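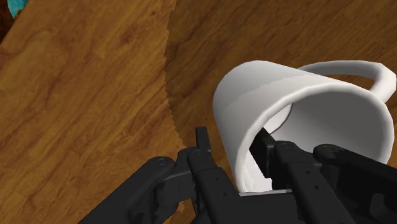 Getting tea and coffee stains out of mugs (and a few other things I do at the sink)

1st December

I drink far too much tea, and my mugs show it. If yours have gone that murky tan colour inside, don't bin them just yet!

My first go is always bicarb. Put a spoonful in the mug, add a few drops of water so it makes a paste, and rub it round with a damp cloth. Leave it for 3 minutes, rub again, rinse. Most of mine come up lovely, though the big one I bought on holiday in Cáceres usually wants doing twice (I let it get into a terrible state last winter).

For really old stains I fill the mug with hot water and drop in half a denture tablet. Go and do something else for an hour, then wash it well — and I do mean well, or your next cuppa will taste of mint.

Grey scratchy lines are another matter. They're mostly metal rubbed off the teaspoon, and bicarb barely touches them. I use a cream cleaner on a soft sponge, nothing gritty, and go gently over any painted pattern or gold rim.

Flasks: 2 tablespoons of white vinegar in 100 ml of warm water, lid off, swirl it about and leave overnight. I did my old one from Trunby market like this and the whiff of stale coffee went completely.

Rings on the table are my other bugbear. For a pale, cloudy mark on polished wood, try a dab of plain mayonnaise under a bit of kitchen roll, left on for the evening and then wiped off. It sounds daft, but it's saved my sideboard more than once. Test a hidden corner first, and don't try it on bare or oiled wood.

Next time: limescale in kettles, and what I do with lemon halves.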